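Nika changing station — set-up guide

Section 3. Fitting the changing top and first wipe down

Read the whole section before you start. Two people for steps 2 and 3, please.

What you need: screwdriver (in the box), bag of Fastell clips, a soft cloth, warm water.

1. Clear the floor. Keep baby and older kids in another room till you're done.

2. Lift the top onto the base. Rounded corners face out. Don't slide it, you'll scratch the rails.

3. Push the Fastell clips in from underneath, 2 each side. Wait for the click. No click, pull it out and try again.

4. Tighten the screws by hand first, then the screwdriver. Not a power drill — it strips the thread.

5. Wipe everything down. Damp cloth, mild soap, nothing with bleach in it. Dry straight after.

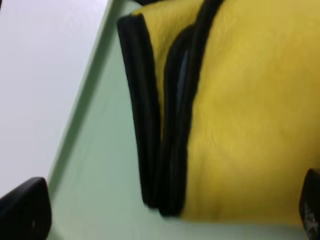
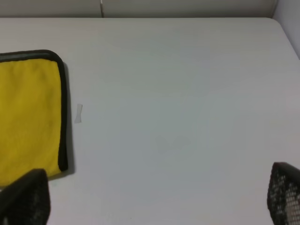
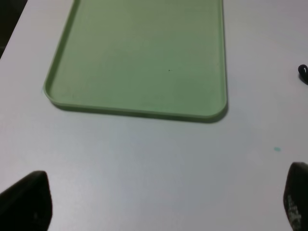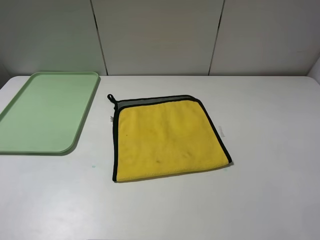
6. Leave the top 40 minutes before putting the mat on. Any damp trapped underneath will mark.

7. Fit the Apaza mat. Straps go through the slots at the back, then under, then forward to the buckle. Pull snug. You should just get a finger under teh strap.

8. Press down firmly on each corner. Any rocking, go back to step 3.

CAUTION: Never leave your baby alone on the station, strap or no strap. Keep one hand on them at all times. If the phone goes, let it ring or take baby with you.

CAUTION: Stop using it if a clip is cracked or missing. Don't swap in clips from other furniture.

Note: nappies, cream and wipes within your reach but out of baby's. The side shelf takes 3 kg, no more.

Note: if you bought the Proltano base seperately, the slots are further apart. Use the long straps, not the short ones. Both sets are in the mat bag.

Check clips and straps every 2 weeks. More often once baby starts rolling.

Next: Section 4, Storage shelf and side rail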